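Working with water inside a bench robot cell: a how-to for operators

By Nicanor Durán
Updated November 2025

Wet tasks are easy to underrate. A tub of water on a bench looks harmless, and most people who set one up for the first time treat it like any other prop. The arms, their cables and the boards that drive them were not built for it. What follows is the procedure we use at Givell for small two-arm cells, written out for people who already know how to start and stop the arms and who now have a task with water in it.

It covers low-voltage bench arms in an enclosed booth. It does not replace the manual for your arms or the risk assessment for your site. If the two disagree with this page, follow them.

Before you fill anything

1. Read the risk assessment for the task. If it was written for dry work, it needs a new line for water before you go on. The line should name the container, the fill level and who signs off the cell afterwards.

2. Find out where the supply enters the cell. It should come through a residual current device. Press the test button and write the result in the cell log. We do this before every wet session.

3. Look up the ingress rating of the arms. Many bench arms have none, in which case assume that no part of the arm may go under water, including the fingers, unless the finger module is a passive part with no sensor or wiring in it.

4. Find the lowest electrical part in the cell. On a lot of builds the control boards are fixed under the arm bases, below the level of the tabletop, and that is where a spill will run. Fit a lip or a strip of sealant along the front edge, or move the boards. A sheet of plastic laid over them is a stopgap.

Setting up the tub

5. Choose a tub with rounded corners and some weight to it. Thin food boxes slide when a gripper pushes on the rim.

6. Put a non-slip mat under it if the tabletop is smooth. Mark the corners of the mat on the table with tape so the next operator can put it back in the same place.

7. Keep the edge of the tub at least 50 mm from any arm base and 50 mm from the edge of the table. If the table is too small for both, use a smaller tub.

8. Fill from a jug, with the arms powered off. Stop well short of the rim. At Peltosura, where we ran a trial in October, we settled on half full after the first few sessions, and I would start there. Never bring a hose into the booth.

9. Wipe the outside of the tub and the table round it. Any water you find later will then be new, and you will know to look for where it came from.

Cables

10. Move each arm by hand through its full reach with the power off and watch the cable, not the gripper. A loop that stands clear of the table in one pose can hang into the tub in another.

11. Shorten any loop that comes near the water. Clip it to the upper link and leave enough slack at each joint for the whole range.

12. Where a cable drops past the base, give it a drip loop, so that the lowest point of the cable is below the connector. Water running down the cable then falls off before it gets to the plug.

13. Do not wrap connectors in tape. It holds water in.

Limits in software

14. Set a floor height for each gripper over the tub. The floor should keep the wrist above the rim even if the fingers are allowed to go lower.

15. Cut the speed. We run wet tasks at a quarter of the normal limit for joint speed, and at the same figure for both arms. Most of the splashing we have had came from an arm leaving the water too fast.

16. If the arms pass things to each other, set the handover point away from the tub. A dropped item should land on the table. Lachance, who supply our booths, put a cross on the tabletop for this and it is a good habit to copy.

17. Test the stop button with both arms moving, before the water goes in and again after. 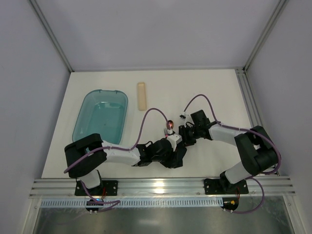 Do both arms have to be stopped if only one of them gets splashed?

Stop both. They share a work area and often a power supply, and you will need to put your hands in to dry the first one. Cut the power at the supply, wait for the arms to settle, then dry and inspect each of them before switching anything back on.

Small objects

Weigh up what you are asking the arms to pick up. Metal cutlery, even toy-sized, can scratch a finger pad and carry water along the handle to the wrist. Balls roll, and a ball that rolls off the front can end up among the boards. Keep a count of loose items on the log sheet and check it when you close the cell.

After the session

18. Power off at the supply. Take the tub out level, with two hands, and empty it at a sink.

19. Dry the table, the rails and the grooves in the rails. Slotted extrusion holds a surprising amount of water. A folded paper towel pushed along the slot works well.

20. Check under the front rail with a torch, and look at each board.

21. Leave the booth open until it is dry. Do not use a heat gun on the arms.

22. Fill in the log. Ours is form 209, and it asks for the tub used, the fill level, any spill, and the result of the two stop tests. Keep each sheet for 7 years.

If there is a spill

Press stop, then cut the supply. Do not reach in first to save the tub. Dry from the electrical parts outwards. If water has reached a board or a joint, tag the cell as out of use and pass it to whoever maintains it. The Dulcombe cells have a red tag on a hook by the door for this, and any operator can hang it up without asking.

Changes to this page go through me. If your cell has a layout that makes one of the steps above impossible, send a sketch with the distances marked and I will add a note.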